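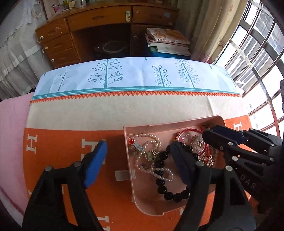
图22 浅口首饰盒,粉色塑料,放在铺橙色布的桌面上

第2章 日常清洗与收纳

本章适用于Custix 602型家用超声波首饰清洗机。开箱、安装电源和首次试机见第1章,故障代码见第4章。

2.1 清洗前的分拣

先把首饰从盒中取出,逐件放在铺好的布上。布要选不起毛的,颜色与首饰反差大一些,小耳堵和断开的链环容易看见。桌面靠近水池时,请先盖上排水口。

1. 洗手并擦干。手上有护手霜时先用洗洁精洗掉。
2. 把打结的项链解开。解不开的结可以滴一滴婴儿油,用两根缝衣针从结的中心慢慢挑松。清洗机不能解结,带结放入会越缠越紧。
3. 扣上项链和手链的搭扣。
4. 耳环成对放置,耳堵取下,装进随机附带的细网袋。
5. 检查镶口。用指甲轻推宝石,或者把戒指贴近耳边轻轻晃动。有松动感或有响声的,不要放入清洗机,送修后再洗。
6. 按下文的材质表分成“可清洗”“只可擦拭”“不可处理”三堆。

可以用超声波清洗的材质:
黄金、铂金、K金(无镀层)
钻石(无裂隙填充)
未经充填处理的红宝石、蓝宝石
不锈钢、钛
纯银(表面无刻意做旧处理)

只可用软布擦拭的材质:
珍珠、珊瑚、琥珀、象牙果
欧泊、绿松石、孔雀石、青金石
祖母绿(绝大多数经过浸油)
坦桑石、月光石
镀金、镀银、包金
用胶粘贴的水钻和亮片

不可自行处理的物品:
古董首饰和带搪瓷、漆面的物品
机械表和石英表的表头
带有头发、照片或纸片的坠子
镶口松动、链身断裂或已有裂纹的物品

注意:无法确认材质时,按“只可擦拭”处理。购买凭证上的“优化”“处理”字样表示宝石可能做过充填、浸油或染色,请勿放入清洗机。

提示:塑料玩具首饰和儿童串珠不需要使用清洗机。温水加一滴洗洁精,泡一会儿,用旧牙刷刷一刷就可以。刷完放在毛巾上晾,线绳类的要晾一整夜。

2.2 配制清洗液

602型可以使用清水、随机附带的Lorance清洗粉,或中性洗洁精。三者不要混用。

1. 拔下电源插头。
2. 取下机盖,放在一旁。
3. 向内槽注水,水面应在MIN与MAX两条刻线之间。使用过滤水或凉开水可以减少水垢。
4. 使用清洗粉时,加入两平匙,用塑料勺搅匀,直到看不见颗粒。使用洗洁精时,加入两滴。
5. 用干布擦去机身外壁和插座周围的水。
6. 盖好机盖,插上电源。

注意:水温不要超过手感温热的程度。不要向内槽倒入开水,内槽受热变形不在保修范围内。

警告:禁止使用酒精、丙酮、汽油、漂白水、洁厕剂以及任何可燃或含氯的液体。超声波工作时会产生热量和细雾,可燃液体可能起火;含氯液体会腐蚀K金焊口。

警告:内槽无水时不得启动。空转会损坏换能片。

新配的清洗液里有溶解的空气,头一次运行的效果会差一些。可以先不放首饰,空篮运行一个“短”程序,然后再放入首饰。同一槽水当天连续使用时,不必每次都做这一步。

2.3 放入首饰

1. 把清洗篮平放在桌上,首饰放进篮里。不要把首饰直接放在内槽底部。
2. 首饰之间留出空隙,平铺一层。堆叠会使下层洗不干净,硬度高的宝石也会划伤旁边的金面。
3. 戒指的镶面朝下。污垢多半积在宝石背后,朝下放置便于脱落。
4. 细链用附带的挂架悬挂,链身浸入水中,两端不碰槽壁。
5. 银饰与金饰分两次清洗。
6. 把篮子放入内槽,确认水面没过首饰。水面超过MAX时,用塑料勺舀出多余的水。

提示:耳堵、小坠子和散珠请一律放进细网袋。篮底的孔比部分耳堵大。

2.4 选择程序

面板上有三个程序键和一个停止键。

短:用于每天佩戴、只有汗渍和皮脂的首饰,也用于眼镜架。
中:用于一段时间没有清洗的戒指和手链。
长:用于积有护手霜、香皂残留的镶口,仅限无宝石或镶钻石的首饰。

操作步骤如下:

1. 按下需要的程序键,对应的指示灯亮起。
2. 机器发出持续的嗡嗡声,水面出现细小波纹,属于正常现象。
3. 程序结束时,机器自动停止并鸣响一声。需要中途停止时,按停止键。
4. 拔下电源插头,再打开机盖。
5. 提起篮子,在槽上方停一会儿,让水滴尽。

如果首饰上仍有污垢,用软毛牙刷顺着镶口缝隙刷几下,再运行一次“短”程序。同一件首饰连续运行不要超过两次。两次之后仍不干净的,可能是氧化层或抛光蜡,请送到首饰店处理。

注意:运行时不要把手指伸进水中,也不要用金属镊子夹取。首饰掉出篮外时,先停机断电,再用塑料勺取出。

注意:连续运行三个“长”程序后,请让机器休息,待外壳恢复到室温后再使用。过热时机器会自行停机,指示灯全部闪烁,此时不需要维修,等它冷却即可。

2.5 冲洗和擦干

1. 关闭水池的排水口,或者在水池里放一只碗,在碗的上方冲洗。
2. 用流动的清水冲洗首饰正反两面。使用过清洗粉的要多冲一会儿,直到手摸没有滑感。
3. 用附带的绒布轻轻按压吸水。不要来回搓链子。
4. 镶口里的水用吹风机的冷风吹干。请把首饰握在手里,或放在漏勺里吹,以免小件被吹走。
5. 平放在干布上晾到完全干燥,再收进首饰盒。

银饰洗净后可以再用擦银布擦一遍。擦银布含有抛光剂,不要用在镀层和做旧的表面,也不要水洗。布面变黑以后还能继续使用,擦上去没有光泽时再更换。

2.6 收纳

清洗后的首饰如果马上混放在一起,很快又会有划痕。以下做法适用于一般家庭使用的首饰盒,不要求另外购买收纳用品。

1. 倒出盒中所有物品,把盒子翻过来轻敲,去掉灰尘和碎屑。
2. 塑料盒用湿布擦拭内外,边角处用棉签,擦完后敞开晾干。绒布内衬的盒子用粘毛滚筒清理,不要用水。
3. 在浅盒底部垫一块裁好的绒布或无纺布。垫布四边略小于盒底,方便取出清洗。
4. 每条项链单独装进小密封袋,搭扣留在袋口外面,再把袋口压紧。这样取用时不会打结。
5. 耳环插在硬纸片或纽扣的孔上,成对存放。
6. 常戴的放在上面或靠外的位置,换季佩戴的放到另外的盒子里。
7. 盖好盒盖。敞口的盒子请放在抽屉内,避免落灰和日晒。

银饰的存放

银遇到空气里的硫化物会变黑。存放时挤出密封袋里的空气,袋内可以放一小张防氧化纸。不要用橡皮筋捆扎银饰,也不要和羊毛织物、报纸放在一起。

珍珠的存放

珍珠需要一点湿度,不要放进密封袋,也不要与干燥剂同放。用软布包好,平放在盒里。珍珠项链不要悬挂,串线受力后会拉长。每次佩戴后用微湿的软布擦一遍,晾干再收。

儿童首饰的存放

儿童首饰与成人首饰分开放。小珠子、耳堵和散落的配件有吞咽危险,盒子应放在三岁以下儿童够不到的地方。带纽扣电池的发光首饰要单独检查,电池盖螺丝松动的应立即停用。

警告:怀疑儿童吞下纽扣电池时,请立即就医,不要催吐,也不要等症状出现。

旅行时的存放

旅行时只带要戴的几件。细链可以穿过一根吸管再扣上搭扣,戒指放进带盖的药盒。贵重首饰随身携带,不要放入托运行李。酒店浴室湿气大,不适合过夜存放。

2.7 清洗机的清空和存放

每次使用后都要把水倒掉。清洗液在内槽里过夜会留下水痕,时间久了还会有气味。

1. 拔下电源插头,等机身冷却。
2. 从有倒水标记的一角缓慢倒出液体。不要从插座一侧倒水。
3. 倒水之前先在水池里放一个细滤网,检查有没有遗漏的小宝石或耳堵。
4. 用湿软布擦洗内槽。不要使用钢丝球、去污粉或带研磨面的海绵。
5. 清洗篮和挂架用清水冲净,晾干。
6. 机身外壳用拧干的布擦拭。
7. 机盖不要盖严,留出缝隙,等内槽完全干燥后再盖好。

内槽出现白色水垢时,倒入清水至MIN刻线,加一匙食品级柠檬酸,静置一小时后倒掉,再用清水冲洗两遍。除垢期间不要启动机器,也不要放入首饰。

警告:不要把机身浸入水中,也不要放在水龙头下冲洗。机身进水后不要通电,请联系维修点。

长期不用时,把电源线松松地绕好,放在附件袋内,与机身一起装回原包装。存放处应干燥,避免阳光直射,上面不要压重物。

2.8 常见问题

洗完后宝石掉了
立即停机断电,不要倒水。先检查清洗篮和网袋,再用细滤网过滤内槽里的水。找到的宝石用纸包好,与首饰一起送修。镶口在清洗前已经松动的,超声波会加速脱落,请按2.1第5步检查。

银饰洗完还是黑的
超声波只能去除附着的污垢,不能去除氧化层。请使用擦银布,或送店里处理。做旧的凹槽本来就是黑色,不要去擦。

水变成灰色或绿色
灰色多为皮脂和抛光粉。绿色多为铜的氧化物,常见于低成色合金和镀层脱落的首饰。请换水,并把该件首饰单独清洗或改为擦拭。

声音比平时大
检查篮子是否放平、是否有首饰直接碰到内槽。水量低于MIN时声音也会变大,请加水。处理后仍有刺耳的声音,请停止使用。

按键没有反应
检查插头是否插紧、机盖是否盖到位。602型在机盖打开时不会启动。

首饰戴上后皮肤发痒
可能有清洗液残留,请重新冲洗并晾干。冲洗后仍然发痒的,停止佩戴,并向首饰店询问合金中是否含镍。

眼镜能不能洗
金属和塑料镜架可以用“短”程序和清水清洗。有镀膜的镜片已经出现划痕或起皮时不要清洗,膜层可能继续脱落。木质、玳瑁和皮革包裹的镜架不能清洗。

假牙和牙套能不能洗
可以,但要使用单独的容器和清水,不得与首饰共用清洗液。请先询问牙医,材料有裂纹的不要清洗。

2.9 附件和耗材

机器随附下列物品,缺少时请在购买处补领:
清洗篮
挂架
细网袋
塑料量匙
绒布
Lorance清洗粉(试用装)

清洗粉、细网袋和绒布可以单独购买。清洗篮和挂架属于602型专用件,其他型号的篮子尺寸不同,放入后可能碰到内槽底部。

清洗粉应在阴凉干燥处保存,开封后夹紧袋口。结块的粉末可以碾碎后继续使用,颜色发黄的应丢弃。粉末溅入眼睛时,用大量清水冲洗并就医。

2.10 送修说明

送修前请倒空并擦干内槽,附件自行保留,只寄送机身、机盖和电源线。包裹里附一张纸条,写明故障现象、发生时使用的程序和所用的清洗液。不要随机寄送首饰。

首饰的修理不在Custix的服务范围内。镶口加固、断链焊接和重新电镀,请联系当地首饰店。

本章文字:Zdenka Shehu
材质表审校:Raelene Partington

下接第3章 深度除垢与部件更换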